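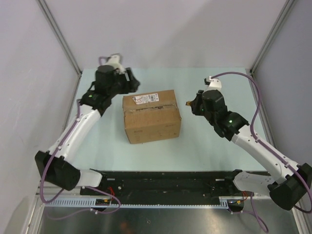
So I finally did the thing I've been threatening to do since spring, and moved my sourdough starter to rye. All of it, cold turkey, no more white flour. My husband thinks I talk about the starter more than I talk about him and he's probably right, but he also ate most of the last loaf standing up at the counter, so I'm not taking complaints from that direction.

A little background for anyone new. I've been baking bread at home for 5 years, and for most of that time I fed the starter plain all-purpose from whatever bag was open. It worked fine! It rose, it smelled like yogurt, it made decent bread. But last winter it got sluggish, the kind of sluggish where you feed it at breakfast and at dinner it's just sitting there with three sad bubbles on top. I tried warmer water. I tried the oven with the light on (and then preheated the oven with the jar still in it, which I'm going to move right along from).

What got me to rye was a comment on my old post about flat loaves. Vikas Nautiyal wrote me this long, lovely note about how he'd kept his going through a cold apartment in Stevmont by feeding it nothing but whole rye, and how it doubled before he was out of the shower. I figured he was exaggerating. Then I tried it, and okay, I take long showers, but he wasn't exaggerating by much.

The first couple of days were ugly. Rye soaks up water like crazy, so if you feed it the same way you fed your white starter you get something like wet cement. I kept adding splashes of water until it stirred like thick pancake batter, and I stopped weighing anything for a while, which felt very freeing and made a mess of my notes. By the end of that first week it was climbing up the jar and pushing at the lid. The smell changed too. Less yogurt, more apple, with a little something like beer behind it. I love it. My daughter says it smells like a gym bag.

Now for the loaf itself, which I know is why most of you are here. I didn't go full rye, only the starter. The dough is 376 grams of bread flour, 100 grams of the rye starter, a good spoonful of salt (I use a heaping teaspoon, you do you) and enough water that it's sticky but still holds together when you fold it. I mixed it after supper, folded it a few times while we watched a movie, and left it on the counter until it looked puffy. Then into the fridge overnight.

I baked it the next morning in the big pot, lid on for the first half hour and then off until it was darker than I usually dare. That's the part I'd push you on, by the way. Go darker! I pulled my bread too early for years and couldn't figure out why the crust went soft by lunch.

The crumb was tighter than my white loaves, and that bothered me for maybe a minute, and then I put butter on it. It makes fantastic toast. It also keeps better -- we had the heel on the third day with soup and it was still good without toasting.

A few of you asked about the pot after last time. It's an old enamel one with a chip in the rim and I can't tell you the brand, the bottom is too burned to read. Any heavy pot with a lid will do it. Please don't go spend a fortune.

Oh, and the discard question. Rye discard makes really good crackers. Spread it thin on parchment with some oil and seeds, and bake it low until it snaps. Mine came out a bit bendy in the middle and I put them back in twice, so keep an eye on them.

Next up I want to try caraway, which half this house claims to hate. If you've got a caraway loaf you swear by, leave it in the comments and tell me how much seed you use, because I have a heavy hand and a family to feed.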